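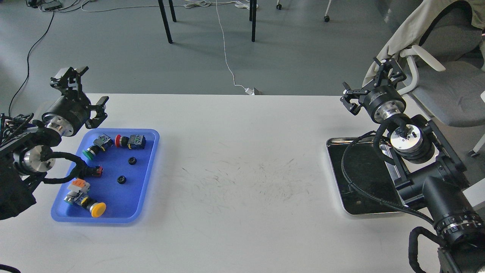

Do the crosswalk buttons in Sultmont do anything?
Final project report, Urban Systems, Spring term
Submitted June 7, 2018

1. Why we picked this

The city's brochure on walking says that pressing the button at a crosswalk "tells the signal you are waiting." We doubted it. Most people in our group cross Drellis Street twice a day and none of us had ever noticed a difference. The brochure gives no data. It has a drawing of a smiling family and a phone number, and when we called the number we were sent back to the brochure.

We asked a narrow question: does a press change how long a person on foot waits for the walk signal? Comfort, safety and whether people like having a button were left out.

2. What the city claims

The signal office sent us a short fact sheet. It says all crossings downtown are "demand responsive" and that the Pukent control boxes put in during the last upgrade "adapt to users in real time." We could not find a definition of either phrase. A signal that adds a walk phase when someone presses is responsive. So is one that turns on a small light and does nothing else, if you are generous with the word. The fact sheet also claims shorter waits since the upgrade, but it doesn't say shorter than what.

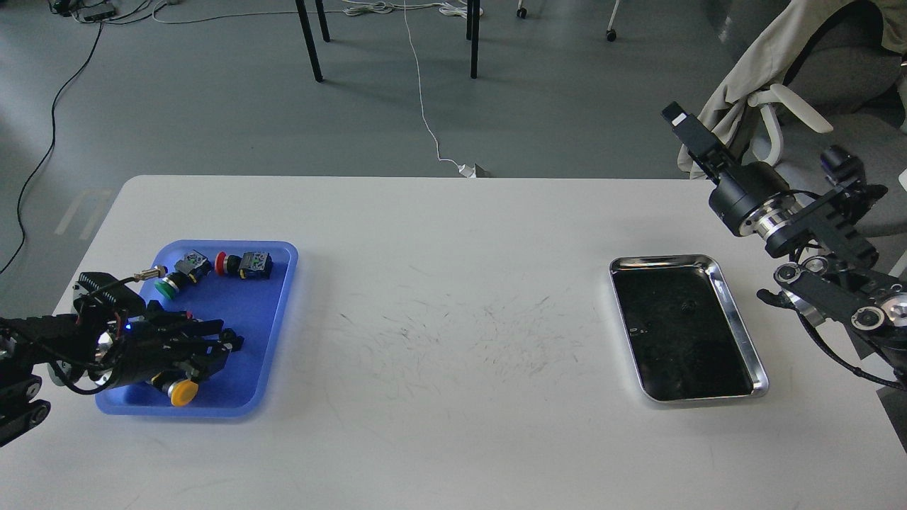 A clerk at the signal office told us by phone that the buttons are all live and that students ask this every year. We asked to see what the earlier students had found, and the clerk said those reports had not been kept.

3. Method

We watched 15 crossings on Drellis Street and Semeniuk Avenue during February. At each one we sat through a set of signal cycles, pressing in half of them and leaving the button alone in the other half. If a stranger pressed during a "no press" cycle, we threw that cycle out. This happened a lot near the bus station and cost us more time than anything else in the project. After those were removed we had 2080 cycles.

Waits were timed with phone stopwatches. We know that is rough. Two people timed the same cycles on the first afternoon and their times were close enough for our purpose, though we would not trust small gaps in the results.

4. Results

At seven of the crossings a press made a clear difference. Without it the walk signal never came up at all, and cars simply got another green. All of these are on Semeniuk Avenue, where the side streets are quiet.

At the rest, which covers nearly all of Drellis Street, we found nothing we would call an effect. The walk signal came up every cycle, pressed or not, and the waits matched within what a thumb on a stopwatch can measure.
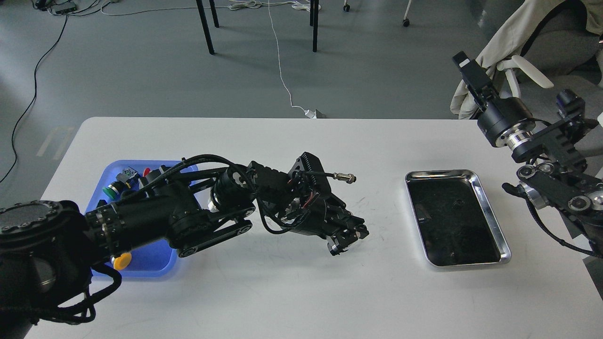

The fact sheet might still be right in a technical sense. The buttons on Drellis Street could matter late at night, when the timing plan may switch over. We did not test after dark, and the office would not tell us when the plan changes. It is also possible that some buttons run the beeping tone for blind pedestrians, which would be a good reason to keep them. The fact sheet doesn't mention a tone, and street noise made it hard to check.

5. Problems with our own work

The weather was bad and we skipped the worst days, so our cycles lean toward dry afternoons. We chose crossings we could reach between classes. We also went in expecting the buttons to be fake, and the person pressing always knew which kind of cycle it was. A better design would have one person press and another, out of sight of the button, do the timing.

6. What we would ask the city for

A list of which crossings need a press, by time of day. A label on the poles would do the same job, but we were told labels are expensive, again without a figure. We would also like to see the wait times from before the upgrade, if anyone has them.

Our raw timing sheets are in the course folder. The Semeniuk Avenue sheets have two columns swapped on the first page; the totals in this report use the corrected order.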